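Poment: common names of garden flowers and moths

README for the data files, May release

Poment is a table of common names. Each row pairs one everyday English name, such as "daisy" or "buttercup", with the plant or moth it is used for and the kind of text it was found in. The names come from seed lists, nursery tags, garden club newsletters and hand-labeled collection boxes. The table was put together in Grerkora for people who need to match what gardeners write against what reference books use.

What is in the release

names.csv - the main table, 1,672 rows
sources.csv - one row per source document, with a short code
rejected.csv - names we looked at and left out, with the reason
notes.txt - spelling decisions in the order we made them

Of the rows in names.csv, 1,298 are plant names. The rest are moth names. The two groups share one file and are told apart by the column "group", which holds either "plant" or "moth". If you only want one of them, filter on that column. Do not split the file by row number, as the order changes between releases.

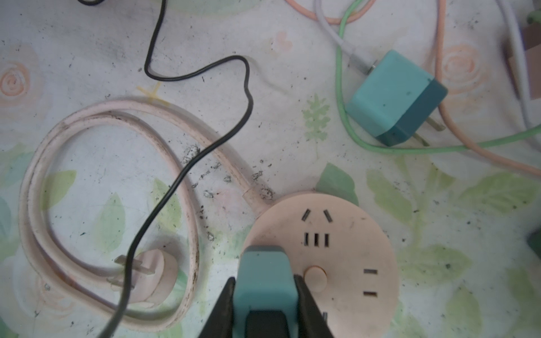
Teal plug adapter over a pale peach power strip, leaf-print table covering.

Columns

name_raw: the name as written in the source, including capitals and odd spacing
name_clean: lower case, extra spaces removed, spelling as decided in notes.txt
group: plant or moth
taxon: the scientific name, at whatever level we could settle on
level: species, genus or family
source_code: matches sources.csv
checked_by: initials of the person who last looked at the row

The taxon column is the one to be careful with. Many common names cover a whole genus, and some cover several. "Daisy" is the worst case. Where the source gave nothing more to go on, the row says "family" in the level column and stops there. We did not guess a species from the region or the date of the source.

How the names were collected

Rami Srour and Yara Khalaf typed up the printed sources. Each page was typed once and read back once by the other person. The Maruyama seed lists were the largest single source and also the cleanest, with the same layout on every page. The newsletters were the slowest. They mix jokes, nicknames and misprints, and a fair number of those rows ended up in rejected.csv.

A name was kept if it appeared in at least two sources, or in one source next to a scientific name. Names made up for a single show or a single person's garden were left out.
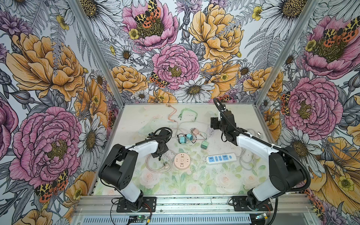 Floral wallpaper on three sides, pale floral mat on the tabletop.

Cleaning

All cleaning was done with Futov, a small script kept in the same repository. It makes names lower case, trims spaces and applies the list in notes.txt. It does not touch name_raw. Running it on the full table takes 60 seconds on an old laptop.

Hyphens were hard to settle. "Tiger-moth" and "tiger moth" both turn up, sometimes on the same page. In name_clean we write it as two words. Plant names keep the hyphen if most of the sources have it.

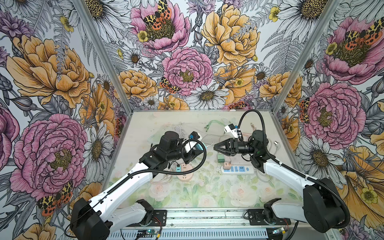

Color words are stored as part of the name only when they belong to it. "Yellow flag" keeps its color, while "yellow peony" is cleaned to "peony" and the color goes nowhere, as we have no column for it. Users have asked for one. The trouble is that color in descriptions is loose, and decorative prints make it looser: the wallpaper here has peonies in both pink and golden yellow, and its orange-and-black spotted moths could be called "tiger moth" without anyone being able to put a species beside the name. A row made from something like that would get level "family" at best. For this reason wallpaper, fabric and greeting cards are not used as sources.

Known problems

Some moth names were taken from boxes whose labels had faded. These rows are marked "faded" in sources.csv and should be treated with care.

"Geranium" is used for two different genera and has a row for each. Joining on name_clean will give you both.

Accents were lost in two of the older typed files. We have fixed the ones we found.

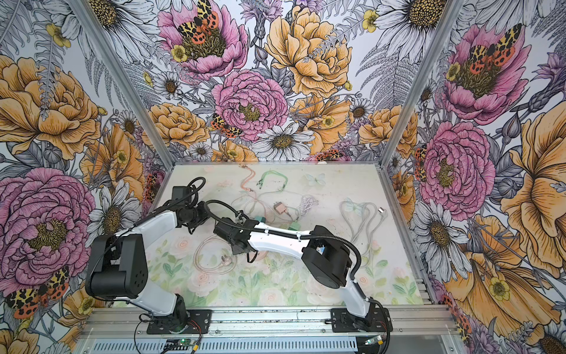

Nawal Lamrani
Maintainer, Poment

Corrections

Send corrections as a plain list with the row's name_raw, its source_code and what you think it should say. Please give a page number if you have the source in hand. Corrections to taxon are read by Shadi Nseir, everything else comes to me. Large batches are fine, up to 3,000 lines in one file. Past that the upload form stops responding, so split the file.

Names from outside North America are welcome, but they will wait for the next release - the source codes need a country field first.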